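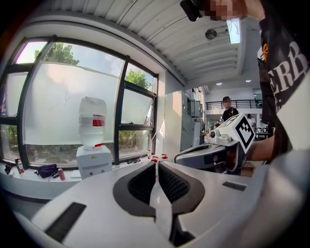
Sorting out the T-shirts

I have been putting this job off since January. The chest of drawers in the back bedroom came from a house clearance on Matheson Street and the second drawer down had stopped closing. It was all T-shirts. Most of them were black and most of the black ones had something printed on them, so with the drawer open it looked like one large black T-shirt with bits of writing on it.

I like a printed T-shirt. Black with large white serif letters across the chest is my favourite sort, and if there is a small logo up near the shoulder as well, an orange one for instance, so much the better. Plain ones I wear under jumpers and don't think about. The printed ones I keep long after I should have let them go, and that was the trouble with the drawer.

Getting everything out

I emptied the lot on to the bed. I have tried doing it a few at a time and I only end up refolding things and putting them back. With the whole drawer out you have to finish, or you have nowhere to sleep.

While the drawer was out I measured the chest, as I have been thinking of replacing it. It is 1106 mm wide, which explains why it has never fitted properly in the alcove and has to stand forward of it. The alcove is 1000 mm at the skirting board and a bit more above. I wrote both numbers on the inside of the wardrobe door in pencil so I don't have to move the bed again to find out. The runners on the second drawer are worn on the left side. I rubbed a candle along them and it slides better now, though it still needs a push at the end.

What I kept and what I didn't

My rule was that anything I had worn since last summer stayed and anything else had to be tried on. Trying on T-shirts is dull, but it settled most of it. Several had shrunk in length and come out wider than they went in. I don't know how that happens with cotton but it always goes that way. Those went in the bag.

The ones with gone-over collars went as well, except for one that I use for painting. There is always an argument for keeping another one for painting. I do not paint often enough for that.

The printed ones took longer. I looked at the lettering under the lamp. Thick white printing on black tends to crack along the folds first, then the pieces start to lift at the corners of the letters. A bit of cracking doesn't bother me. Once it is flaking off on to other clothes the shirt is finished for wearing out of the house, and I was a bit stricter about that than usual.

I had a grey one from Jerkadeck, the skate shop that used to be down by the bus station, with the name in a curve over a picture of a staircase. It has a hole under one arm and the print is nearly all gone. I kept it. It is in a box on top of the wardrobe with the cards and the old tickets, and not in the drawer, so I am counting that as a drawer success.

Washing them

Some of the black ones smelt of drawer, so I ran a wash before putting anything back. I have used the same method for years and the prints seem to last reasonably well:

Inside out, every one.
Cold wash, or 30 if they are properly dirty.
Only dark things in with them.
Nothing with a zip in the same load.
Low spin, then straight out and on to the airer.

I use Surka, the liquid in the flat bottle from the market. It doesn't smell of much and it doesn't leave the pale streaks that powder used to leave on black cotton. I use less than the cap says. Fabric softener I leave out altogether for anything printed, as I think it makes the letters tacky. I have no proof of that.

I don't tumble dry them. If one needs ironing it gets done inside out and I go round the print and not over it. I did iron straight across a set of white letters once, years ago, and some of them came away on the iron and had to be scraped off with a wooden spoon. The iron was never right afterwards.

The airer was full so the last few went over the bathroom door. They had shoulder marks from that in the morning, but those drop out with wearing.

Folding

I have moved over to folding them so they stand up on edge. I know everybody did this years ago. I resisted it because my drawers are deep and I thought the shirts would fall over, and they do fall over if the drawer is half empty. The way round it is a box or a piece of card to close up the space.

How I do it with a printed one is to lay it face down, fold each side in to the middle, turn the sleeves back, then fold up from the bottom in thirds. Laying it face down means a strip of the print ends up on the outside, so I can see which shirt it is without pulling it up. With big letters you only need to see a slice of one to know. It also means the fold goes through the print, which I said above was where it cracks. I don't fold them tightly and I don't press the folds down, and that will have to do.

Plain ones are at the back, printed ones at the front. Long sleeves have gone up to the top drawer with the vests. For dividers I cut down two shoeboxes, both Sarkura ones as they happened to be the right height. The lids are under the boxes to raise them slightly.

Where it all went

The bag for the charity shop is by the front door and the collar ones have been cut up for dusters. An old T-shirt makes a good duster as long as you cut the print out first, because the printed part just pushes the dust about and can scratch. I cut along the side seams and take the hem off, which gives two decent squares and some strips. The strips are useful for tying up tomatoes.

The drawer closes. I still want a narrower chest for that alcove, something with metal runners and not too tall because of the window catch. If I see one I will have to empty everything out again, so I am not looking very hard at the moment. The jumpers are next, and there is a moth trap to buy before I start on those.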